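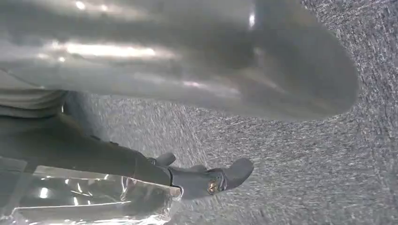 1/ Notes on the Lindalva Toledo set at Memermont, April 14, 2021. Streamed from the room, no audience, quintet plus a second percussionist. I had the direct audio feed, so this is mostly about the sound.

2/ Opener was "Karagiannis," taken slower than on the record. The drummer moved the backbeat to the ride bell and left the snare out until the second chorus. The bass had to carry the time alone and did.

3/ Tuning: the piano sat a few cents under the vibraphone all night. You hear it most in unison lines above the staff. On the ballad it works as a kind of slow chorus effect. On the fast tunes it smears.

4/ Toledo plays flugelhorn on 4 of the tunes and trumpet on the rest. The flugelhorn mic was set close and slightly off axis. Plenty of air in the tone, very little valve noise.

5/ "Prakell" is the one to look up. The head is in 7, the solos are in 4, and the return is cued by a two-note figure in the left hand of the piano. The tenor missed the cue the first time and covered it with a held low B flat.

6/ Correction to 5: it was the concert pitch I wrote down. Low C on the horn.

7/ The long piece, "Finico," ran 25 minutes. The middle section is free on paper, but the percussionists were trading a fixed clave pattern under it – listen to the woodblock, panned left.

8/ Tempo check on "Finico": 90 at the top, 74 by the bass solo. I think the drop was planned. All the players landed on the new tempo in the same bar.

9/ Mix complaints. Too much plate reverb on the vibes. Bass DI louder than the bass mic until the third tune, then someone fixed it – the low end opens up right at the bridge.

10/ No encore. The replay has the same mix with the gap before the third tune trimmed. Setlist order is unchanged.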